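Does Mending Last? A Wear Test of Visible and Invisible Repairs
Student project report, Textiles and Clothing
Piyumi Uddin
Supervisor: Idun Lindholm
7/6/25

Background

Mending has become fashionable again, and with it comes a lot of advice. Most of what I read before starting this project claimed that a good darn is "stronger than the original cloth." I could not find one source that had tested it. The claim gets passed from book to blog and back again, usually next to a nice photo of a sweater elbow. I wanted to know if a repair made by an ordinary sewer, with ordinary thread, would hold up to ordinary use.

The oldest book I used was a household sewing manual from 1971, borrowed from Arvid Halvorsen. It is more careful than the newer ones. It says a darn should be "no heavier than the cloth around it" and warns that thick thread will tear a thin fabric at the edges. Modern guides mostly leave this out, perhaps because thick, bright thread looks better in pictures.

Method

I collected 21 worn garments, mostly from the thrift store in Fliltuldale. All were cotton or wool and had at least one hole or thin patch at an elbow, knee or cuff. I split them between three kinds of repair: woven darning, a patch sewn on from behind with running stitches, and machine zigzag over a fusible backing.

Ebuka Oyewole and Sverre Løken each made some of the repairs so that the results would not depend only on my own hands. This was meant to make the test fairer. It may also have made it messier, as Sverre pulls his stitches a good deal tighter than the rest of us.

Each garment was then worn and washed through the spring. I checked the repairs after every wash and wrote down loose threads, puckering and new holes within an inch of the mend. I had planned a rubbing test as well, with a sanding block, but the pressure was impossible to keep even and I dropped it.

Results

Nine repairs failed in some way. In most of those the mend itself was fine and the cloth beside it had given out. This happened most often with the machine repairs, where the backing made a stiff island in a soft garment. A pair of work pants from the Fumalmont flea market split in a neat line along the edge of the zigzag, and the patch is still perfect.

The woven darns did best on wool and badly on thin cotton shirts. The hand-sewn patches were dull and dependable. They also took the least time, which I had not expected, although I did not time anyone properly and would not want that quoted.

So the darn may well be stronger than the original cloth. I am less sure that this is a good thing. A strong square surrounded by weak fabric only moves the problem over.

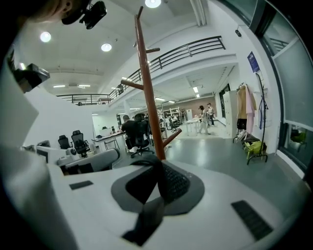 Wooden coat rack in the open-plan office, mezzanine level behind.

Costs

Thread, needles and backing came to 380 kroner. The thrifted clothes were cheap, and several cost less than the spool used to mend them. I mention it because "mending saves money" is another claim that gets repeated without any arithmetic. It probably does save money on a good coat. On a used T-shirt I doubt it.

Weak points

The sample is small and the wearers were all students who knew what was being tested. Some of them admitted going easy on their knees. Garments of different ages were compared as if they had started out equal, and they had not. One wool cardigan shrank in the wash and had to be counted out of the cuff results.

Idun Lindholm also pointed out that I chose which repair went on which garment, when I should have drawn lots. I agree. I probably gave the darns to the nicer sweaters without thinking about it.

Further work

I would like to repeat the cotton part with new fabric cut from one bolt, worn down on purpose, and with all the stitching done by one person. Ebuka has offered, on the condition that there is no more fusible backing. The mended clothes are in the textile room in two bags, and anyone who wants to look at the splits can ask me for the notes that go with them.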